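# Brelnessの中古デスクトップ用メンテナンスキットを使ってみた

1/17/25

先に書いておくと、この手の「全部入りキット」をあまり信用していない。ドライバーは手持ちのほうがいいし、グリスは量が少ないし、ブラシは毛が抜ける。今回Brelnessのキットを買ったのも、グリスを切らしていて、ついでに静電気防止の手袋が欲しかったからで、評判に惹かれたわけではない。通販ページのレビューは星5つばかりで、文面がどれも似ていた。

## 中身

- ビット交換式ドライバー(ビットは40種)
- グリス 2g
- クリーニングシート
- 平ブラシと細ブラシ
- プラスチックのヘラ
- 手袋
- ケース

ビット40種というのは箱でいちばん大きく書いてある数字だが、デスクトップを開けるのに使うのはプラスの2番と、せいぜい1番くらい。残りは時計かゲーム機でもいじらない限り出番がない。数を減らして軸をもう少し長くしてほしかった。CPUクーラーのネジは奥まったところにあることが多く、付属の軸だと握りの太い部分がヒートシンクに当たる。結局うちでは、前から使っているRakenの長いドライバーに持ち替えた。あちらはビットすら替えられない単品だが、こういう場面では強い。

先端の磁力は普通。ネジを吊って運ぶくらいはできる。ただビットの差し込みが少し緩く、固いネジを回したときにビットだけがネジ頭に残って抜けてきた。中に落としてメモリスロットの間にでも入ったら面倒なので、ここは減点。

## シートとブラシ

期待していなかったクリーニングシートが意外に使えた。固くなった古いグリスに載せて少し待ち、折り返しながら拭くと素直に取れる。宣伝文句の「ひと拭き」は嘘で、うちの場合は3枚使った。においはきつめ。換気はしたほうがいい。

平ブラシはやはり毛が抜ける。ケースの底を掃くぶんにはいいが、ソケットの近くでは使いたくない。抜けた毛がピンの側に入ったら目も当てられないので、CPUは載せてレバーを掛けたまま、上面だけを拭くことにした。細ブラシのほうは毛が詰まっていて、スロットの溝の埃をかき出すのに向いている。なぜ同じ箱に入っていてこんなに質が違うのか。

ヘラは薄くしなるタイプで、グリスを延ばすには柔らかすぎた。説明書には中央に米粒大を置いて延ばせとあるが、自分は延ばさずにクーラーの圧に任せる派なので実害はない。ちなみにその説明書、日本語がかなり怪しい。「保持杆を解放の方向に感じる」という一文は三回読んでもわからなかった。レバーを横に逃がしてから上げろ、ということだろうか。初めて分解する人がこれだけを頼りに作業するのは勧めない。 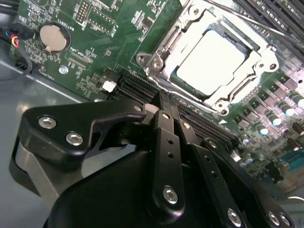 次にグリス。2gと聞くと少なそうだが、普通の大きさのCPUなら何回分かはある。粘りは強めで、寒い部屋だと注射器の押し出しが重い。手袋をしたまま押していたら急に出て、少し無駄にした。塗ったあと負荷をかけて60度台に収まっているが、以前に使っていたZakariaのグリスと比べて良くなったとは言えない。同じ条件で測っていないし、室温も違う。「冷却性能が劇的に向上」と箱にあるのは、古いグリスを新しくすれば何を塗っても多少は変わるという話だと思う。

手袋は指先が余る。Mサイズ表記だが、コネクタのツメを押すような作業では邪魔になり、電源ケーブルを抜くあたりで片方を外した。静電気対策としてどれほど効くのかは、こちらには確かめようがない。金属部分に触れてから作業するという昔ながらのやり方を、手袋があるからと省く気にはなれなかった。

ケースは布張りで、見た目はいい。が、ブラシを留めるゴムがきつく、グリスの注射器を戻す場所がない。使いかけを立てておきたいのに、ブラシの下に寝かせるしかない。Nornwoodの工具ロールを持っている人なら、中身だけそちらに移したほうが早い。

## 買うべきか

ドライバーを一本も持っていない人が、年に一度ケースを開けて掃除するくらいなら、値段なりに使える。すでに工具がある人は、シートとグリスを単品で買えば済む。自分が次に買い足すとしたらシートだけで、セットごとはもう買わない。

耐久性についてはまだ何も言えない。3月にもう一台開ける予定があるので、ビットの緩みがひどくなっていたら追記する。

評価:5点中2.5点。細ブラシとシートがなければ2点だった。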